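L'armoire des autres
Vêtements donnés, vêtements hérités : ce que l'on garde quand on reprend le pull de quelqu'un
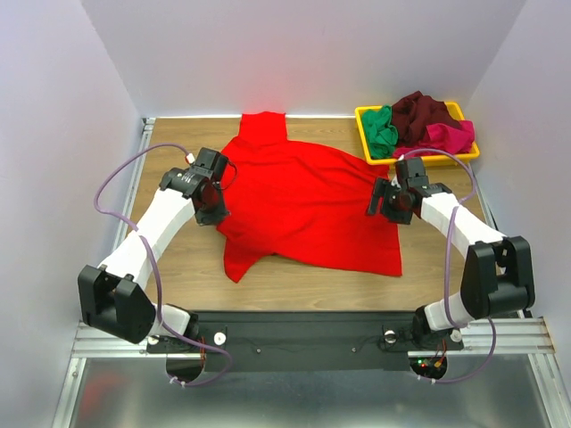
Oleksandra Hnatiuk soutient qu'on ne possède vraiment un vêtement qu'à partir du moment où on l'a reçu de quelqu'un. Les habits neufs, dit-elle, il faut des années pour s'y faire, alors qu'un manteau déjà porté vous apprend tout de suite comment mettre les mains dans les poches. J'ai d'abord souri, et puis je suis rentrée chez moi, j'ai ouvert mon armoire, et j'ai bien dû admettre que les trois choses que je porte le plus volontiers n'ont pas été achetées par moi.

Il y a le gilet gris de ma tante, dont les coudes ont été repris tant de fois que la laine d'origine y est devenue minoritaire. Il y a une chemise d'homme, trop large, arrivée dans un sac avec des draps et dont personne dans la famille ne revendique la provenance. Et il y a l'écharpe de Tratden, comme nous l'appelons, du nom du bourg où ma mère l'avait échangée contre une paire de bottes, un dimanche de pluie, sur un parking.

À Tratden, justement, le troc existe toujours. Il se tient en novembre dans la salle derrière l'école, et l'on y entre avec ce que l'on veut céder sur le bras. Pas de tickets, pas de prix. On pose, on regarde, on parle beaucoup – surtout on parle beaucoup. J'y suis retournée à l'automne, après 15 ans d'absence, persuadée que les applications de revente auraient eu raison de tout cela, et j'ai trouvé une file jusqu'à la grille à neuf heures du matin.

Zoia Stelmakh y vient depuis qu'elle a 40 ans, ce qui, me précise-t-elle avec coquetterie, ne me permettra pas de calculer son âge. Elle m'a raconté l'histoire d'une robe de fête qui a fait le tour de quatre maisons avant de revenir à la première, raccourcie de deux mains et teinte en bleu nuit. La propriétaire ne l'a pas reconnue. Elle l'a essayée, l'a trouvée à son goût, l'a emportée, et c'est seulement le soir, en découvrant à l'intérieur de la ceinture le petit point de croix que faisait sa sœur, qu'elle s'est assise sur son lit et qu'elle a ri toute seule.

Des histoires comme celle-là, j'en ai rempli un carnet. On m'a parlé d'un blouson où dormait une liste de courses écrite par un grand-père, d'une layette qui a servi à tous les cousins d'une même rue, et d'un pantalon de velours que deux frères se sont disputé jusqu'à l'âge adulte (le plus jeune a gagné, il était resté mince).

Tout n'est pas tendre, bien sûr. Dans mon enfance, porter les habits des aînés voulait dire manquer d'argent, et les autres élèves ne se privaient pas de vous le rappeler. Une lectrice de Foltness m'écrit qu'elle a attendu son premier salaire pour s'offrir un manteau à elle, avec son étiquette, et qu'elle l'a payé sans hésiter le prix d'un mois de loyer. Elle l'a encore. Sa fille le lui réclame depuis deux hivers, et elle fait la sourde oreille.

Il y a aussi la question du deuil, dont on parle moins facilement. Que fait-on des vêtements de ceux qui ne sont plus là ? À Chornovol, dans la famille d'Oleksandra, l'usage voulait que chacun choisisse une pièce, une seule, avant que le reste ne parte chez les voisins. Elle avait pris un tablier. Ses frères s'étaient moqués d'elle, eux qui avaient choisi les belles vestes ; mais les vestes sont restées sur leurs cintres et le tablier, lui, fait la cuisine tous les jours.

Je lui ai demandé s'il fallait laver un vêtement avant de le donner. Elle m'a regardée comme si je venais de proposer de le découper. Évidemment qu'il faut le laver, et le repasser, et recoudre le bouton qui manque, et même vider les poches – sauf si l'on y a laissé quelque chose exprès. Sa mère glissait une noix dans celles des enfants.

En repartant du troc, j'avais cédé une jupe et j'emportais un pull vert bouteille, un peu feutré, avec au col un prénom brodé que je n'arrive pas à lire. Je l'ai mis dans le train de Brudell, où il faisait froid, et une dame assise en face de moi m'a demandé si je l'avais tricoté moi-même. J'ai répondu que non, qu'on me l'avait donné, et nous avons parlé laine jusqu'au terminus.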